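Firnmont Packing and Kitting – Staff Consultation Meeting
Minutes, December

Present: day shift and evening shift representatives, site management, one representative from Clallico (equipment supplier), minute taker.
Apologies: Grescombe depot.

1. Minutes of the previous meeting
Agreed, with one correction. Item 4 should read "evening shift", not "day shift".

2. Two-arm bench
Management reported that the bench is now in use for part of each day shift. Work so far is the Amaral kits and wire sorting. Staff asked who decides which jobs go to the bench. Management said the shift lead decides at the 7 a.m. handover and writes it on the board.

Day shift said the arms are steady with boxed items but loose wires still need a person close by. They asked that this be counted as a task on the rota – at present it is fitted in between other jobs. Agreed for a trial period.

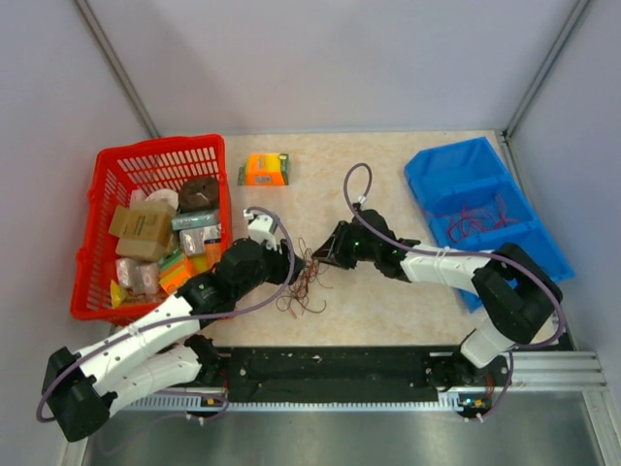 Item 2: the bench, with wires between the two grippers, the red basket on the left and the blue bin on the right.

3. Jobs and hours
Staff asked whether hours will be cut. Management said contracted hours stay as they are through the spring, and that 2 packing posts will move to bench attendant on the same pay grade. Evening shift asked for this in writing. Management agreed to post a letter on the noticeboard before the next meeting.

Concern was raised that hand packers are left with only the awkward orders and are still held to the old rate of 100 orders a shift. Management accepted that the rate was set for a mixed load. It will be suspended for hand packing until new figures are available.

4. Training
Clallico will run sessions for up to 20 staff. Sessions will be in paid time. Evening shift asked for one to start after 4 p.m. Clallico to confirm. Staff who do not want to work at the bench will not be required to train.

5. Stopping the arms
Evening shift asked for a clear rule on who may stop the bench. Agreed that anyone may stop it and only a trained attendant may restart it. Stops are to be written in the log and will not be counted against the person who made them.

6. Other business
Locker room heating is still not fixed. Carried over – third time.
Grescombe asked to visit and see the bench in use. No objection.

Actions
Management: letter on hours and posts; rota change; notice on the packing rate.
Clallico: session times.
Shift leads: stop log kept at the bench.

Meeting closed at 3:40 p.m. Next meeting in January, canteen.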